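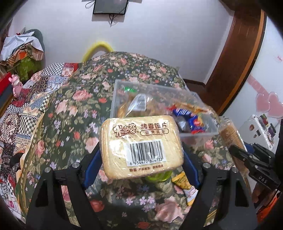 Toasted bread slices, barbecue flavour, with the snack box behind.

Snacks you can keep in a bedroom without getting mice or stale biscuits

glenys_s
Posted in Kitchen and Larder, April

I rent a room in a shared house in Berkham and the kitchen cupboards are full, so most of my dry food lives upstairs with me. Biscuits, crackers, the toasted bread slices in the photo, a few noodle pots. My last place had mice and I don't want to go through that again. What do people keep theirs in, and how long do things last once the outer bag is opened? I've got a clear plastic box at the moment but I'm not sure it's good enough.

Entwistle_C
The box is fine for keeping crumbs together. Whether it keeps mice out depends on the lid. If you can lift a corner with one finger then a mouse can work at it. I had a soft plastic tub chewed through at the corner in one winter and went over to tins after that. Old sweet tins, the big round ones people give away after Christmas. They cost nothing.

sedgwick_roy
Tins every time. Plastic holds smells as well. I kept ginger nuts in a tub that had had onion crackers in it and they tasted of onion for weeks.

ash_h
I don't agree about tins. A round tin wastes a lot of room and half of them don't shut tight, so the biscuits go soft anyway. A clip-down box with a rubber seal keeps things crisp and you can see what you've got. I use two, one for sweet and one for savoury, and I've not had a mouse in either.

sedgwick_roy
Have you got mice in the house though?

ash_h
Not that I know of.

sedgwick_roy
Then it hasn't been tested.

glenys_s
Thanks both. Mine is see-through, which I like, as I forget what I've bought otherwise. I bought the same rice crackers three times last month.

K_Hauser
Individually wrapped things are the answer for a bedroom. You open one, you eat one, the rest are still sealed. I buy loose wrapped biscuits by weight from the Chinese supermarket on Ashworth Road and they keep until the date on them, no trouble. The toasted bread ones are good. They come in sweet flavours as well but I'd go for the savoury.

Entwistle_C
It's a lot of packaging for one biscuit.

K_Hauser
It is, but I used to throw away half a packet of cream crackers every time because they went soft. Living alone you don't get through a whole sleeve. I'd sooner have the wrapper than bin the food.

Entwistle_C
You can crisp crackers up again in the oven. Five minutes on a low heat, then let them cool on a rack. They come back as good as new. I've done it with water biscuits and crispbread.

glenys_s
I'm not going down two flights to put the oven on for four crackers. Sorry Carol!

Entwistle_C
Fair enough. Do a batch when it's already on for your tea.

ash_h
What are the bread slices like? I've seen them and never bought any. Are they like melba toast?

K_Hauser
Thicker than melba toast and with more of a crunch. Sliced steamed bun, baked until it's dry all the way through, with seasoning on. The barbecue one tastes of cumin and a bit of chilli. Don't expect it to taste like barbecue crisps. Good with soup. They make a lot of crumbs so have a plate.

ash_h
Cumin sounds all right. I'll get a couple.

sedgwick_roy
Crumbs are the real problem in a bedroom. It doesn't matter what box you have if you're eating on the bed and dropping bits down the side. Mice live on crumbs. When we had them at the old house the man from the council lifted the carpet edge and there was a whole line of bits along the gripper rod. He told us to hoover the edges twice a week and stop up the hole where the radiator pipe came through. We did both and they went.

glenys_s
What did you stop it up with?

sedgwick_roy
Wire wool pushed in hard, then filler over the top. Filler by itself they go through.

Entwistle_C
Seconded on wire wool. Don't use expanding foam. They nest in it.

ash_h
I used foam and it held.

Entwistle_C
In the house with no mice?

ash_h
Yes, all right.

K_Hauser
One thing on dates. If you take things out of the big bag, check whether the small wrapper has a date on it. Some do and some only have it on the outside. I write the month on a bit of masking tape and stick it on the lid. Nuts and anything with seeds go off first, the oil turns and they taste like paint. Plain crackers last longest.

glenys_s
I didn't know that about nuts. I've got a bag of cashews in there from before I moved, so I'd better try one.

sedgwick_roy
Smell it first.

glenys_s
Update. Cashews were off, so they're in the bin. I've had a look at the pipe under the window and there is a gap, so I'm getting wire wool from Sekbridge Hardware this afternoon. I'm going to keep the clear box for the wrapped things and put anything opened in a tin. If anyone has a spare one near Berkham I'll come and collect.

Entwistle_C
I've got 2 you can have. Will message you.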